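Snack Habits Between Classes: A Student Project Report
By Bohdana Kostiuk 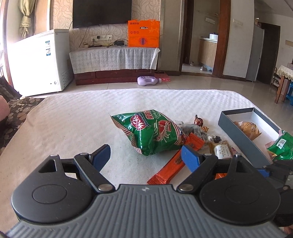
Figure 1. Packaged snacks on a padded cloth, among them a glossy green bag with red-and-white striped edging.

When our instructor asked us to choose a question from ordinary life and look at it carefully for a whole term, I already knew what mine would be. I had spent most of my first year living on chips and crackers, usually eaten standing up on the way from one building to another, and I wanted to know whether my classmates ate the same way or whether I was just badly organized. The short answer is that a lot of us are badly organized, but the longer answer turned out more interesting than I expected, and I am grateful to everybody who put up with my questions while they were trying to eat.

How I did it

I wrote a one-page questionnaire and handed it out in the Hutsuliak building, mostly in the long hallway outside the lecture rooms. In the end 71 students filled it in. The first version had far too many questions (my roommate gave up halfway down the page, and she likes me), so I cut it to 10 and tried again on 9/7/19. The questions asked what people ate between classes, when they had last had a proper meal, where they bought their snacks, and what made them pick one thing over another. I also kept a snack diary of my own, and I will admit that it was not always filled in on the day it should have been.

After that I sat down with four students for longer talks. Two of them live in the Wunura dorm, one commutes by bus from Prustar, and one lives at home with her grandparents.

What people told me

The most common reason for buying a snack was a missed breakfast. Hunger in the afternoon came second, and after that came a group of answers I had not thought to plan for at all, such as being bored, being cold, or wanting to have something to do with your hands before a test. I had left a blank line at the bottom of the page for comments and I am so glad I did, because some of the best material in this project came from there! One student wrote that she never buys chips for herself but always buys them when she is meeting a friend, since a bag can be opened up and put in the middle of the table.

Salty snacks were more popular than sweet ones in the mornings, which surprised me. Later in the day the answers were much more mixed. Price mattered to nearly everyone, and people seemed to know by heart what things cost at the Gikard store next to the bus stop and at the machines on the ground floor. Very few said they read the nutrition label before buying. Several said they read it afterward, while eating, in the same way you would read the back of a cereal box.

The commuter from Prustar told me something I keep thinking about. His bus gets him to campus well before his first class, and his last class ends after the cafeteria has stopped serving hot food. He carries three snacks in his bag every day and has a fixed order for eating them. For him the snack is a meal, and any advice to "just cut down" would be no use to him whatsoever.

Problems with the project

I only asked people in one building, so students from the labs across the road are hardly represented. People also answered from memory, and my own diary showed me how poor memory is when it comes to small things eaten quickly – I had completely forgotten a packet of pretzels until I found the wrapper in my coat. I would also word the question about meals differently, as some people counted coffee and a cookie as breakfast and others did not.

What I would like to do next

In October the cafeteria is going to try longer opening hours, and I would love to hand out the same page again once that has been running for a few weeks. I would include the lab students and ask about water and coffee too, which several people brought up without being asked. My instructor has kindly said I may keep using the copier, and the questionnaire is in the class folder for anyone who would like to borrow it.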